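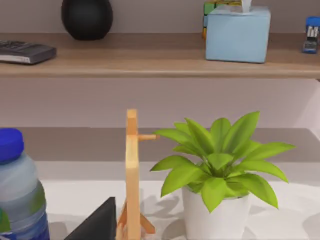
Print this page | E-mail this page

Search the handbook: enter keyword Go

Roltham Robotics Club
Simulator Handbook, Section 4: Setting Up the Desk Task
Revised 2019-02-26

Finish Section 3 before starting. You need the Dullau simulator installed and a team login.

1. Start Dullau and choose Load Task, then Desk.
2. Enter your team's seed number. Practice runs use 2,242. Scored runs use 1,310.
3. Wait for the status bar to read Ready. On the older lab machines this takes up to 30 seconds.
4. Open Cameras and check that each view loads.
5. Press Home to send the arms to their start position.

CAUTION: Do not press Home while a gripper is holding something. The object may end up inside the table, and the run has to be reloaded.

6. Jog the gripper to a spot just above the tissue box and stop.
7. Save the pose as P1.

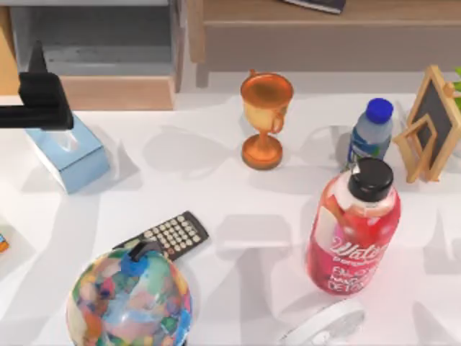

Stijn Mulder asks that teams save P1 again after every seed change, and adds that "an old pose file cost us most of a practice night in November."

8. Open Targets and pick one object from the list.
9. Set the approach speed to 14 for the first attempt.
10. Press Run. Keep the pointer over Stop until the arm is clear.
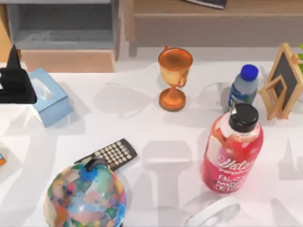
Choose an approach path before you raise the speed. The planner avoids only the objects ticked in the Obstacles list, and new tasks load with that list blank. For the small water bottle with the blue cap, tick the big red bottle too, as it stands partly in the way. Tick the trophy cup if you plan to come in from the left.

NOTE: The Mavton plug-in keeps its own obstacle list. Fill in both.

11. Save the run under your team name and log out.

Next: Section 5, Scoring

This site uses cookies to remember your login. Accept | Settings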